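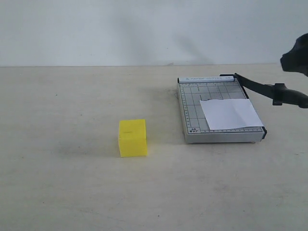
I have wanted a proper paper trimmer for years, and now that I've got one I can't stop cutting things up! My poor scissors did every card, gift tag and envelope liner I made last year, and I never once managed a straight edge (my May birthday cards all lean to the left, have a look). What I love most is the grid printed on the board. You line your sheet up with the squares, check it against the ruler scale along the front edge, and off you go. There are little paper-size labels down in the corner too, A5 and B5 among them, so halving A4 for card inserts takes no measuring at all.

First job was a stack of notebook pages. I cut 100 sheets, 10 at a go to begin with, which was greedy and left a ragged bottom layer, so I dropped to four and they came out beautifully. Then I punched them and bound them with some Orkarau thread I'd been saving, in a lovely mossy green.

Next up are the seed packets – I want 30 of them ready before May for the plant swap, and I've already drawn the template on the back of an old calendar. The offcuts are going in a jar for bookmarks. If you've got a good way of folding the bottom flap so that tiny seeds don't escape, please tell me in the comments, poppies especially!

Posted 16/01/2024 in Paper and Card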